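Can a robot plug in my phone yet?
Posted by woltham_deb, January 12, 2019

My dad's hands are bad and he fights with his charger every night. Has anybody got a machine doing little chores like this at home? I'd pay real money!

Minoru Hayashi
Sort of. Two arms can keep a phone up between them with the cord in it, no problem.
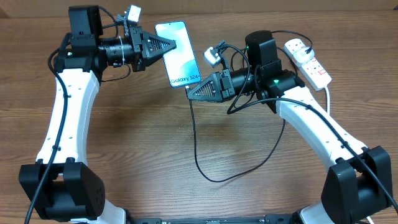

Timine
no. get him a charging pad, 18 bucks

Meng
Picking up a small box is the easy part (one arm is plenty). Loose cords are what get me, they never lie the same way twice. I'd wait 3 years and ask again.

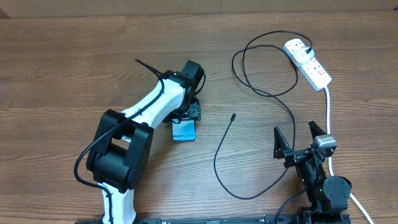 4 people found this helpful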